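Search reviews Enter keyword Go

Clirnix Compartment Box, Smoke: Review

Reviewed by Gisela Leiva, 12 March 2022

The Clirnix is a hinged plastic organizer for small hardware. I bought two of them from Donnelly to replace a drawer of jars and envelopes. This review covers one box, used on a bench for 70 days with fasteners only. No liquids, adhesives or electronics were stored in it.

Shell and lid

The shell is a translucent gray-green plastic. Contents can be identified through it at arm's length if the parts differ clearly in shape. Washers of adjacent sizes cannot be told apart, so labels are still needed. The lid hinges along one long side and opens flat enough to stay open by itself on a level surface. There is slight play at the hinge, which has not increased.

Two black latches hold the lid on the front side. They were stiff for the first week and required a thumb on each. They now close with moderate pressure and have not opened by accident. I carried the box by hand between the house and the shed, nearly full, without a spill.

Dividers

The dividers are clear panels with a faint diamond outline molded into each face. They slide into grooves and can be pulled to make longer compartments. Fit is tight across the box and a little looser lengthwise. Panels that sit slightly high will keep the lid from closing, so press them down fully before loading. 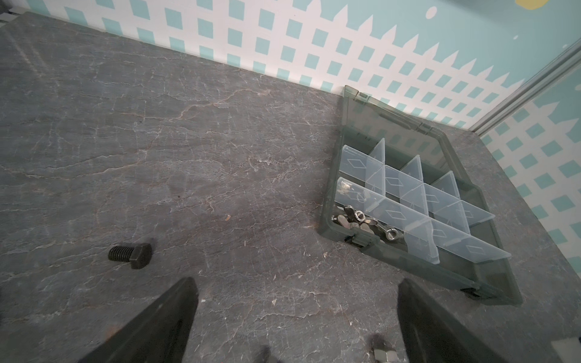
Loading and retrieval

Load one type per compartment where possible. I put wing nuts in a front corner, where they are easiest to reach, and a stray hex nut among them is simple to spot and pick out. Wing nuts pack poorly because of their shape. A compartment that takes a useful quantity of hex nuts will take far fewer wing nuts, and the wings catch on each other when lifted out in a group.

The compartment corners are square. Small washers lie flat against the floor and are difficult to pick up with a fingertip. Tilting the box works, but only with the other compartments less than half full. The Vovach box I used previously has a curved floor and is better in this respect, although its dividers are fixed.

Migration

Parts thinner than a standard washer can pass under a divider if the box is stored on its side. Stored flat, I found no migration. Screws and nuts stayed in place in either position.

Verdict

Suitable for mixed fasteners in moderate quantities. Not suitable for very thin parts or for upright storage. I would buy it again for the bench, and would choose the Vovach for washers. Rating: 4 out of 5.

Contact Standelham Reviews | © 2022 Standelham | Back to top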